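로봇 연구실 공개 행사에 다녀왔습니다

저는 한국에 산 지 구 년이 된 외국인이고, 이 블로그는 한국어 공부를 위해 시작했습니다. 문장이 어색한 곳이 있으면 댓글로 알려 주세요. 지난번 글에서 조사를 고쳐 주신 분께 감사드립니다. 그때부터 '에'와 '에서'를 쓸 때마다 한 번 더 생각합니다.

3월에 Bondier라는 회사가 연구실을 하루 공개한다는 안내문을 도서관 게시판에서 보았습니다. 저는 기계를 만드는 사람이 아니고 번역 일을 합니다. 그래도 작년에 로봇 설명서를 번역한 적이 있어서 단어는 조금 압니다. '그리퍼', '손목 카메라', '작업 공간' 같은 말을 몇 달 동안 썼는데, 그 물건들을 가까이에서 본 적은 한 번도 없었습니다. 그것이 조금 부끄러워서 신청했습니다. 참가비는 없었고 신청 번호는 218번이었습니다.

가는 길

연구실은 시내에서 버스로 사십 분 정도 걸리는 곳에 있습니다. 104번 버스를 타고 종점 바로 전에 내렸습니다. 버스 요금 말고 돈을 쓴 것은 정류장 앞 가게에서 산 커피뿐인데, 2,000원이었고 맛은 좋지 않았습니다. 그런데 가게 안이 따뜻해서 십 분쯤 앉아 있었습니다. 3월이라고 봄옷을 입고 나간 것은 제 실수입니다.

건물 입구에서 이름표를 받고, 신발 위에 파란 덧신을 신었습니다. 한국어로 '덧신'이라는 단어를 그날 처음 알았습니다. 저는 계속 '신발 봉지'라고 말했는데 안내하시는 분이 웃으면서 가르쳐 주셨습니다.

먼저 회의실에서 설명을 들었습니다. 설명은 삼십 분이었고 생각보다 어려웠습니다. 말이 빠른 분이셨고, 저는 앞부분을 반쯤 이해한 것 같습니다. 이해한 것만 쓰겠습니다. 이 연구실에는 Olta와 Matar라는 두 가지 프로젝트가 있습니다. Olta는 큰 상자를 옮기는 일이고, Matar는 투명한 물건을 잡는 일입니다. 우리가 구경한 것은 Matar 쪽이었습니다. Olta는 다른 건물에 있는데 그날은 공개하지 않는다고 했습니다. 상자를 옮기는 로봇을 보고 싶어서 온 어린이가 한 명 있었고, 그 아이는 꽤 실망한 얼굴이었습니다.

왜 투명한 컵인가

저는 설명을 듣기 전까지 컵을 잡는 일이 쉬운 일이라고 생각했습니다. 사람은 아침에 눈을 반만 뜨고도 컵을 잡습니다. 그런데 로봇에게 투명한 컵은 까다로운 물건이라고 합니다. 빛이 컵을 지나가기 때문에 카메라가 컵이 아니라 컵 뒤에 있는 것을 보게 됩니다. 거리를 재는 센서도 자주 틀린 값을 준다고 들었습니다. 그래서 테두리의 가는 선이나 반짝이는 점처럼 작은 단서를 이용해서 위치를 짐작해야 합니다.

배경이 하얀색이면 더 어렵다고 합니다. 컵도 하얗게 보이고 탁자도 하얗게 보이고 벽도 하얗게 보이기 때문입니다. 저는 손을 들고 그러면 왜 검은 탁자를 쓰지 않느냐고 물었습니다. 담당자분은 실제 부엌이나 실험실에 밝은색 탁자가 많으니 어려운 조건에서도 연습을 해야 한다고 대답하셨습니다. 당연한 대답인데 저는 거기까지 생각하지 못했습니다.

시연

시연실은 회의실 옆에 있었고, 한 번에 여섯 명만 들어갔습니다. 바닥에 노란 선이 있고 그 선을 넘으면 안 됩니다. 로봇 팔은 저의 상상보다 조용했습니다. 영화처럼 '윙' 하는 소리가 날 줄 알았는데, 냉장고 소리보다 작은 소리였습니다. 그리고 느렸습니다. 팔이 내려가다가 멈추고, 조금 옆으로 가고, 다시 멈추고, 그다음에 손가락을 움직였습니다. 우리 그룹에서 누군가가 "우리 할머니 같다"고 작게 말했습니다. 저는 그 느린 움직임이 마음에 들었습니다. 급하게 하지 않고 확인하면서 하는 사람을 보는 기분이었습니다.

한 번은 손가락이 컵에 닿은 뒤에 컵이 옆으로 밀렸습니다. 담당자분이 팔을 멈추게 하고 컵을 제자리에 놓은 다음 다시 시작하셨습니다. 두 번째에는 들어 올렸습니다. 박수를 치는 사람도 있었고 저도 쳤습니다. 담당자분은 이런 시도를 기록해서 모은다고 하셨고, 그날까지 모인 기록이 1,639번이라고 했습니다. 같은 동작을 그만큼 반복하는 것을 상상하니까 제가 단어장을 외우는 일이 조금 덜 지루하게 느껴졌습니다.

손목에 달린 카메라가 보는 것

제가 제일 오래 본 것은 로봇 팔이 아니고 그 옆에 있는 모니터였습니다. 로봇 손목에 달린 작은 카메라의 화면이 거기에 나옵니다. 우리 눈으로 보는 시연실과 카메라가 보는 시연실은 아주 다릅니다. 카메라는 손가락에 가까이 붙어 있어서 손가락이 크게 보이고, 나머지는 거의 벽과 탁자입니다. 저는 설명서를 번역할 때 '손목 카메라 시점'이라고 스무 번 넘게 썼는데 이런 모습일 줄은 몰랐습니다.

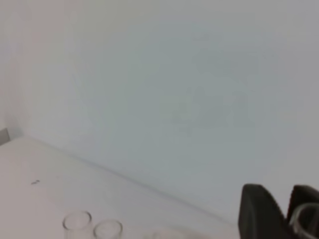

어디까지가 탁자이고 어디부터 벽인지, 비스듬한 희미한 선을 찾아야 겨우 알 수 있습니다. 컵은 아래쪽에 테두리만 가는 회색으로 보입니다. 제일 눈에 잘 들어오는 것은 진한 회색의 손가락입니다. 제가 이 화면만 보고 컵을 잡아야 한다면 아마 다 넘어뜨릴 것입니다.

질문 시간과 제가 못 한 질문

시연이 끝나고 질문 시간이 있었습니다. 어떤 분은 값이 얼마인지 물었고, 어떤 분은 설거지를 할 수 있는지 물었습니다. 설거지는 아직 못 한다고 합니다. 물이 묻은 컵은 또 다른 문제라고 하셨습니다. 상자 로봇을 보고 싶어 했던 아이는 로봇에게 이름이 있느냐고 물었습니다. 프로젝트 이름은 있지만 로봇 이름은 없다는 대답에, 아이가 그 자리에서 이름을 세 개 지어 주었습니다. 빨리 말해서 저는 하나도 받아 적지 못했습니다.

저도 묻고 싶은 것이 있었습니다. 컵에 금이 가 있으면 로봇이 알 수 있는가 하는 것입니다. 그런데 '금이 가다'라는 표현이 그때 생각나지 않았습니다. '컵이 아프다'라고 말할 수는 없어서 조용히 있었습니다. 집에 와서 사전을 찾으니 금방 나왔습니다. 연구실에 메일로 물어보려고 합니다. 답이 오면 여기에 쓰겠습니다.

돌아오면서

나올 때 작은 수첩을 하나씩 받았습니다. 표지에 Brirnumcombe라고 적혀 있는데, 연구실이 있는 건물의 이름이라고 합니다. 저는 이 이름을 어떻게 읽는지 두 번 물어보았지만 지금 다시 읽으려고 하니 자신이 없습니다. 읽는 법을 한글로 적어 두지 않은 것이 후회됩니다.

버스에서 수첩에 그날 배운 단어를 적었습니다. 덧신, 시연, 테두리, 오차, 제자리. '시연'은 설명서에서 '데모'라고 번역했던 말입니다. 둘 다 틀리지 않겠지만 다음에 비슷한 일을 받으면 '시연'을 쓰고 싶습니다. 그리고 '파지'라는 말도 들었습니다. 물건을 잡는다는 뜻인데, 사전에는 찢어진 종이라는 뜻도 같이 나옵니다. 처음 들었을 때 저는 종이 이야기를 하는 줄 알고 한참 다른 생각을 했습니다.

가을에도 공개 행사를 할 계획이 있다고 들었습니다. 그때는 Olta도 볼 수 있으면 좋겠습니다. 혹시 가 보실 분께 말씀드리면, 시연실 안은 조금 춥고 의자가 없습니다. 겉옷을 가지고 가시고 편한 신발을 신으세요. 어차피 덧신을 신으니까 예쁜 신발은 보이지 않습니다.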